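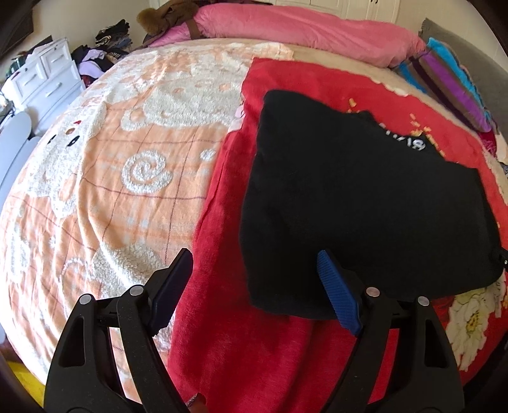

Etlow 伸縮装置後打ち部用 速硬補修モルタル

製品区分:道路橋補修材/セメント系・プレミックス
製造:Besson
荷姿:防湿紙袋、パレット積み
関連製品:Prorham プライマー、Ikport 連続計量ミキサー

概要

Etlowは、道路橋の伸縮装置まわりに生じたコンクリートの欠損、段差、ひび割れを断面修復するための速硬性ポリマーセメントモルタルです。夜間規制など作業時間が限られる現場での使用を前提に配合しています。骨材、速硬性セメント、再乳化形粉末樹脂、短繊維を工場で混合済みで、現場では清水のみを加えて練り混ぜます。

伸縮装置の後打ち部は、輪荷重の衝撃、漏水、凍結防止剤の影響を繰り返し受ける部位です。母材コンクリートとの弾性係数の差が大きい材料を用いると、界面付近に応力が集中し、早期の剥離につながることがあります。Etlowでは硬化後の弾性係数を一般的な床版コンクリートに近づけ、硬化過程の収縮を膨張成分で補償しています。

用途

・鋼製フィンガージョイント、ゴムジョイント後打ち部の部分補修
・床版端部の角欠け、断面欠損の修復
・橋台パラペット天端の不陸調整
・伸縮装置取替え工事における仮復旧および本復旧
・料金所、駐車場出入口など車両の制動が多い箇所のコンクリート舗装補修

アスファルト舗装面への直接の打継ぎ、常時水没する部位、薬品槽や酸性排水の影響を受ける部位には使用できません。伸縮装置本体の遊間部への充填にも使用しないでください。遊間部には伸縮追従性のある目地材を別途選定してください。

標準性状

外観:灰色粉体
可使時間:31分(標準温度条件、実験室での測定値)
交通開放の目安:打込み完了から4時間
最小施工厚:7 mm
練混ぜ時間:全量投入後2分
施工方法:こて塗り、流し込み
塩化物イオン量:製品ロットごとの試験成績書に記載

上記は当社試験室における代表値で、保証値ではありません。可使時間と強度発現は、練上がり温度、外気温、母材温度、風の有無により変動します。交通開放の判定は、現場と同一条件で養生した供試体の圧縮強度により行ってください。要求強度は道路管理者の仕様に従うものとします。

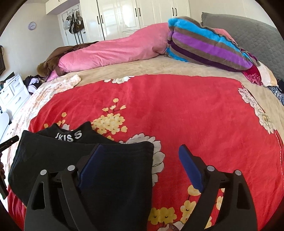
最小施工厚を下回る箇所では、周囲をカッターで切り込み、所定の厚さを確保してから打ち込みます。端部を薄くすり付ける施工、いわゆるフェザーエッジは避けてください。車輪の走行位置と重なる場合、すり付け部から欠けが進行します。深い断面に打ち込む場合は、粗骨材の追加または分割打ちの可否を事前に確認してください。粗骨材の追加量は乾燥状態と粒度に左右されるので、個別に配合資料を発行しています。

下地処理

脆弱部、浮き、旧補修材、油分、レイタンスを除去し、健全なコンクリート面を露出させます。はつりにはウォータージェットまたは小型の電動ピックを推奨します。大型ブレーカーは母材側に微細ひび割れを残すおそれがあり、仕上げ段階では使用しないでください。

露出した鉄筋は、裏側まで錆を落とし、必要に応じて防錆処理を行います。鉄筋の断面減少が著しい場合の補強方法は、設計者の判断によります。

はつり面は高圧水または圧縮空気で清掃し、粉じんを除去します。圧縮空気を用いる際は、コンプレッサーの油分が混入しないことを確認してください。清掃後、接着面の条件に応じてProrhamを塗布するか、十分に吸水させて表面乾燥状態としてから打ち込みます。水たまりが残った状態での打込みは、界面の水セメント比を高め、付着強度を低下させます。

Prorhamの使用

Prorhamは水系のエマルション型プライマーです。原液をはけまたはローラーで均一に塗布し、表面が透明になり指に付着しなくなった時点で打込みを開始します。塗布後に降雨を受けた場合、または粉じんが付着した場合は、再度清掃して塗り直してください。エポキシ系の打継ぎ用接着剤を指定されている現場では、Prorhamとの併用はできません。いずれか一方を選定し、施工計画書に明記してください。

練混ぜ

所定量の水を先に容器へ入れ、ハンドミキサーで撹拌しながら粉体を徐々に投入します。水量は袋の表示範囲内で調整し、範囲を超える加水は行わないでください。流動性が低下したモルタルに水を加えて練り返すことも禁止します。硬化が始まった材料は廃棄してください。

施工量が多い場合は、Ikport連続計量ミキサーが使用できます。Ikportは粉体の供給量と注水量を連動して制御する定置型の練混ぜ機で、排出口の近くに採取口があります。運転開始直後に排出されるモルタルは水量が安定していないことがあるため、フロー値が管理範囲に入るまでの分は本施工に用いません。供給を中断した場合は、混合筒内の残材を排出し、内部の付着を確認してから再開してください。清掃時は電源を遮断し、供給側の接続を外します。

打込みと仕上げ

最初に少量のモルタルを下地へ強くこすり付け、その上に連続して所定の高さまで打ち込みます。アンカー筋や伸縮装置のリブ周辺は空隙が残りやすく、細い突き棒で隅まで充填します。棒状バイブレーターを使用する場合は短時間にとどめ、材料の分離に注意してください。

表面は既設舗装面の高さに合わせて定規でならし、金ごてで仕上げます。すべり抵抗が必要な箇所では、硬化の進行を見ながらほうき目を付けます。仕上げ時に表面へ散水しないでください。仕上げ補助剤を使用する場合は、Etlowとの適合を確認した製品に限ります。

養生

仕上げ後は直ちに養生シートまたは被膜養生剤で覆い、風と直射日光を遮ります。8月など日射の強い時期は、袋と練混ぜ水をあらかじめ日陰に置き、母材にも散水して温度を下げておきます。低温時は給熱養生を行い、打込み面が凍結している場合は施工を中止してください。速硬性材料は初期に発熱しますが、薄層では熱が逃げやすく、発熱だけに頼った保温はできません。

隣接車線を供用したまま施工するときは、床版の振動の影響を考慮し、大型車の通行が少ない時間帯を選定します。規制内容については、着工前に道路管理者と協議してください。

品質管理

・練上がり温度:練混ぜ開始時、材料ロット変更時に測定
・フロー値:施工計画書に定めた頻度で測定
・圧縮強度:交通開放時および管理材齢で試験
・付着強度:試験施工または本施工箇所で建研式により確認
・外観:浮き、ひび割れ、段差の有無を打音と目視で確認

開放前の打音検査では、打継ぎ縁に沿って連続的に叩き、中央部のみの確認で済ませないでください。浮きを認めた場合は範囲を記録し、監督員の指示により再施工します。

保管および取扱い

製造後7か月以内に使用してください。床面からの湿気を避け、屋内のパレット上で保管します。開封した袋は当日中に使い切るものとし、再封した袋の翌日以降の使用は認めません。固結した粉体は、ふるい分けても使用できません。

本製品は水と接触すると強いアルカリ性を示します。取扱い時は保護眼鏡、防じんマスク、耐アルカリ性手袋を着用してください。目に入った場合は直ちに清水で十分に洗い流し、医師の診察を受けてください。洗浄水は河川や側溝へ流さず、現場の処理基準に従って中和、沈殿処理します。詳細は安全データシートを参照してください。

資料請求

製品カタログ、安全データシート、試験成績書、施工要領書は、取扱販売店またはBessonの技術窓口で受け付けています。ご依頼の際は、対象橋梁の伸縮装置の形式、補修厚、規制時間、想定気温をお知らせください。低温用配合の在庫は地域により異なります。

施工要領書は3月20日付で改訂しました。旧版をお持ちの場合は差し替えてください。変更箇所は下地の吸水処理とIkportの清掃手順です。

本ページの内容は予告なく変更することがあります。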